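Home Products Support FAQ Contact

FAQ: can it do my chores yet?

Updated 03/04/2018. Short answers, we're busy. Longer ones when Hetdale is finished.

Can I buy a robot that tidies the house?
No. Vacuums, yes. Mowers, sort of. Picking toys up off the rug and putting them where they go, no. Not from us, not from anyone we'd send you to.

What about the shop floor?
Better. Same part, same spot, all day long, fine. The Urrutia line moves up to 1,865 parts a shift and never has to guess what it's holding. Mixed bins are another story.

Why are mixed bins hard?
Every object wants a different grip. Something round rolls away from the fingers. Something long has to be taken across the middle or it swings. Flat things against a wall, you can't get a finger behind them. A ball, a toy block and a yellow banana shape in one bin is a decent afternoon's work for an arm. A toddler does it in no time, if bribed.
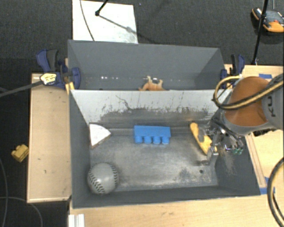
Ewan Purves wrote in to say he doesn't care about bins, he wants his laundry folded, and would pay 656 dollars for it tomorrow. Noted. Cloth is harder then bins. Ask again in 5 years.

Does Flanonex do dishes?
Plastic cups, in tests. No glass. No knives, please stop asking.

How fast is it?
Slower than you. Our last Skindemska run was 200 picks, and a person would of been home for lunch.

Will it take my job?
If your job is one part in one spot, talk to your boss. If it's sorting whatever turns up, you're ok for now.

Can I get a demo?
Yes, April is full tho. Use the contact form, say what you want picked up and how heavy it is.

This site uses cookies. By continuing to browse you agree to our use of cookies. Accept Settings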